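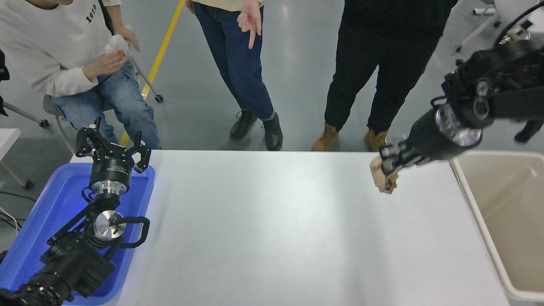 How often does the eyewash station get checked?
Every week, same time as the extinguishers, and it gets written on the tag.

ANWOOD BUILDING, GROUND FLOOR WALK
Checked by: Arnulfo Cáceres
Month: June
Start: 7:40 am

EXITS
Main door, opens freely - OK
Side door to parking lot - OK, closer is slow, drags on the mat. Move the mat or trim it.
Rear door - FAIL. Two pallets from Witkowska sitting in the path. Moved them myself, they were back by lunch. Need tape on the floor there.
Exit signs lit - OK except rear hall, flickers. Same one as last time.
Emergency lights, 90 second press test - OK front, OK stairs. Storeroom one died partway. Battery.

FIRE
Extinguishers on hooks, pins in - OK
Gauges in green - OK
Tags current - kitchen tag has no initials for last month. Whoever did it please sign it.
Pull stations clear - OK, coat rack too close to the one by reception, slid it over
Sprinkler heads clear - boxes on top shelf in storeroom too high. Take down one layer.

EYEWASH / FIRST AID
Eyewash flow, both sides - OK, left side weaker. Ran it till clear.
Caps on - one missing, ordered from Movix
Path to station clear - OK
First aid cabinet - low on medium bandages, burn gel expired. Restocked bandages only, no gel on hand.
Posted phone numbers - still shows the old front desk extension. Reprint.

ELECTRICAL
Panel doors shut, clear space in front - FAIL, mop bucket and a fan again
Cords - one power strip pluged into another under the copier. Pulled it. Copier is on the wall outlet now, strip is in my office if anyone wants it.
Outlet covers - cracked one by the sink, put in a ticket
Space heaters - none on. One under a desk in billing, unplugged, left a note.

FLOORS AND STAIRS
Stair treads - OK
Handrail - loose bracket at the landing, tightened, check again next walk
Wet floor signs - have 2, should have 4
Ceiling leak by Umis suite - stain is bigger. Landlord was told. Tell them again.

STORAGE
Heavy stuff low - mostly
Rack load label, 4,000 lb - readable, OK
Ladder feet - one worn thru, tagged out, do not use
Chemicals labeled - spray bottle with no label under sink, tossed it

OPEN FROM LAST WALK
Rear hall exit sign - still open
Spill kit refill - done
Dock light - done

Finished 9:15. Rear door and panel space get fixed today, rest by next walk. A.C.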